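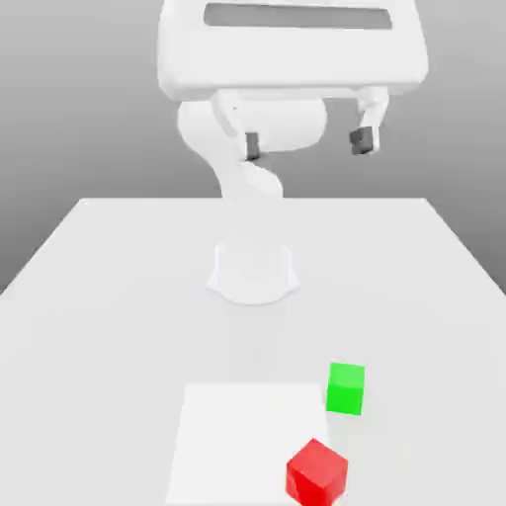

September 18, 2023

Second night at the Denetti, room 280, up two flights because the elevator was resting. The plaque by the door says 1826 and I suspect the mattress came with the building. Dinner downstairs at Flovetti, where I waited almost 30 minutes for a lasagna that was hot at the corners and thoughtful in the middle. The waiter asked if everything was fine and left before I could pick an answer. House red drinkable, bread extra, butter extra again.

Breakfast stops at nine. I got there at five to and was given a look and a boiled egg.

Have asked for a quieter room tomorrow. They said they'd see. Booked again for December, God help me, as it was nonrefundable.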